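Speaker notes: Getting water out of timber walls
Gaps, slats and end grain in the Salstead cladding trial

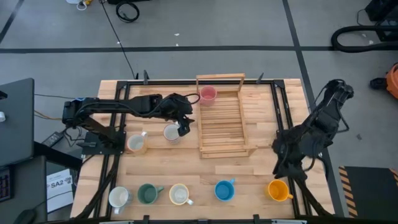
Timber cladding gets wet in service, and the design question is how long it stays wet. Most details I review are drawn to keep rain out and have very little to say about the water that gets in anyway. Drying depends on three things we control at the drawing stage: how much of the wood surface is in contact with something else, whether liquid water has a path down and out, and whether air can reach both faces. The wooden dish rack on the table is a fair model for the first of these. It is thin slats in parallel rows, so anything stood in it would touch wood along a few narrow lines and be open to air everywhere else. A mug set straight down on the tabletop meets the wood over its whole foot ring. Same materials, different contact. Keep the two cases in mind when we get to battens.

Slide two. Scope.

Say early what the talk covers. Open-jointed and lapped boards on battens, over a membrane, on low buildings. No composites, no insulated render. Fire performance of the cavity is a separate subject and takes priority over everything said here. If someone asks about cavity barriers, say that they interrupt airflow, that they stay, and that slide nine deals with drying around them.

Terms. Moisture content means mass of water over oven-dry mass of wood. Free water is liquid in the cell cavities. Bound water is held in the cell walls. Fiber saturation is the point where the walls are full and the cavities are empty. Wood above that point is at risk of decay if it stays there. Short peaks are tolerable.

Slide three. The trial.

Salstead is a single-story store building with one long wall facing the weather. Fahy built the wall in bays and we varied one thing per bay where we could. In two bays we varied two things, by mistake, and they are left out of the summary. They are in the appendix for anyone who wants them.

Boards are softwood, untreated, sawn face out. Battens are the same species. Membrane is the same throughout. Resistance pins were set at two depths in the boards and one depth in the battens, read by Tekgate loggers. We have 70 pin positions in total. Four gave no usable data after the first winter and have not been patched or estimated.

Wetting was natural. We did not spray the wall. The benefit is that the pattern is real, the cost is that we can't repeat it. Mention this before someone else does.

Slide four. What a wetting event looks like.

Point to the trace. Outer pins rise within the first hour of driven rain and fall again within a day. Inner pins lag. Batten pins hardly move in most events and then move a lot in a few of them. Those few are what matters.

The highest reading in the data set was 34 percent, in a batten behind a butt joint, in December. The board in front of it had already come back down. From the yard the wall looked dry. Pause here. This is the reading most people remember, and it should be stated with its limits: one position, one winter, pins that lose accuracy above fiber saturation. Treat it as "wet" and do not lean on the second digit.

Slide five. Contact area.

Back to the rack and the mug. A board screwed tight to a flat batten makes a contact patch the full width of the batten. Water reaches the edge of that patch by running down the back of the board, and capillary action draws it in. Once in, it can only leave through the edges of the patch or through the wood itself. Both are slow.

Three batten profiles were compared. Flat, beveled on both edges, and grooved. The beveled batten touches the board along a narrower strip. The grooved one touches along two strips with a channel between them.

Results in order of time spent above the threshold we set: flat was longest, grooved next, beveled shortest. We expected grooved and beveled to change places. The channel in the grooved batten collected dirt and insect debris by the second summer, and the debris held water. A cleaner site might give a different order. I would not specify the groove.

If asked about plastic spacers: tried in one bay, dried well, and the boards cupped more than their neighbors. Screw length had to go up to suit, so we can't say whether the spacer or the fixing was responsible.

Slide six. The gap between boards.

A joint that is too narrow holds a film of water by surface tension. The film bridges from board to board and stays there until it evaporates. Widening the joint breaks the bridge. We used 10 mm in the open-jointed bays, measured at installation. Boards swell in winter, so the working gap is smaller than the drawn gap. Draw the gap for the swollen board.

Ask the room how many have gone back to measure a joint in January. There are usually very few hands.

Horizontal boards need a sloped top edge. A square top edge is a shelf. In the bays where the joiner had turned a run of boards upside down, with the slope facing in toward the cavity, batten readings went up at every position below the error. That was found from the data before anyone went to look. Fahy corrected it the following spring and the readings came back in line over the next wet season. The before and after traces are on the backup slide.

Slide seven. End grain.

End grain takes up water many times faster than the face. Every butt joint is two end-grain surfaces pointed at each other. Common practice is to push them tight because it looks neater. It performs badly. Leave a gap, seal the ends, and put the joint over a pair of battens so that neither end bears on a shared strip.

Sealing needs to be done on site after cutting. Factory-sealed ends are cut off in the first hour. In the trial, sealed ends with a gap behaved much like the middle of the board. Sealed ends pushed tight behaved only slightly better than unsealed ends pushed tight. The gap did most of the work.

Bottom ends of vertical boards: undercut them so that the front edge is the lowest point. Drips then form at the front, clear of the batten. Keep them well up from the ground. We had splash on the lowest pins from a gravel margin that was supposed to prevent splash. It was too shallow and had filled with leaves.

Slide eight. Air.

Airflow in the cavity is driven by wind pressure and by warm air rising. At Salstead wind dominates. On still winter days the cavity air is close to saturated and nothing dries, whatever the detail. On those days the only useful mechanism is drainage. This is why drainage comes before ventilation in my list, although most guidance puts them the other way.

Openings are needed at top and bottom. An opening at the bottom only gives some exchange, far less than people assume. Insect mesh reduces the free area by more than the catalog figure once it has been in place for a season. Use the free area after fouling in the calculation, or oversize the slot.

Horizontal boards want vertical battens, and vertical boards want counter-battens. Vertical boards on horizontal battens alone block both drainage and air at every batten. We built one bay this way as a control. It was the worst bay in every month of the record.

Slide nine. Where the cavity is interrupted.

Windows, cavity barriers, service entries. Each one is a top to the cavity below it and a bottom to the cavity above it. Detail each as such. Water running down the membrane has to be turned out over the head of a window. At a barrier, follow the tested detail exactly and do not cut drainage notches in it. Move the board joints away from the barrier line instead, and expect the battens just above it to run wetter than the rest.

One meter cabinet at Salstead had no flashing at the head. Pins below it were above threshold for 2000 hours over the record. Pins one board to the side were never above threshold at all.

Slide ten. Limits.

One building, one species, one exposure. No finish on the boards. Pins read a small volume of wood and say nothing of the wood next to it. We have no decay data yet and the wall is too young to expect any. Time above threshold is a stand-in for risk and should be described as one.

Tekgate loggers drifted in cold weather. We corrected for temperature using the logger's own sensor, which sits in the housing and lags the board on sunny mornings. Error from this is largest in the hours after sunrise. Daily means are sound. Hourly values before noon should be read with care.

Slide eleven. What to draw.

Read these out slowly, people write them down.

Bevel the battens. Slope the top edges and mark on the drawing which way the slope faces. Gap the butt joints and seal the cuts. Undercut the bottoms. Open the cavity at top and bottom with allowance for fouled mesh. Flash the head of everything, including small boxes added late by other trades.

Questions. Likely ones:

Does a surface coating help? It slows wetting and slows drying. On a joint that traps water it can make the result worse. No coated bays in this trial.

Does heat-treated wood change the order? It takes up less water and we would expect smaller peaks. Not tested.

Can the data be shared? Daily means yes, on request. Raw files need the pin log alongside them, and the pin log is still being typed up from paper.

If time is short, drop slide nine and go straight to limits.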